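Arm money, part two

2/23/21

So the savings pot for the robot arm has finally got moving again, after a December in which it went entirely on the boiler.

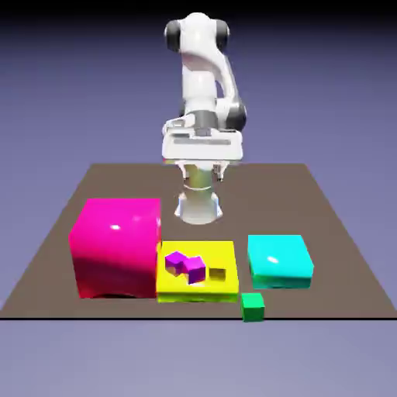 I've been practising in the simulator most evenings, shoving coloured blocks about, and it has changed my shopping list quite a bit. The stand from Kekuline is £269, which made me wince -- but the arm can't sit on my wobbly desk! Adesuwa Effiong reckons I could get a used one for almost £200, and she's lent me her Orkeseck catalogue (thank you!) so I can price up spare fingertips too. Those are £22 a pair and I'll want 2 pairs.

The arm itself I'm still hoping to rent from the place in Avville for the first few months. They haven't rung back yet, so I'll try them again after lunch.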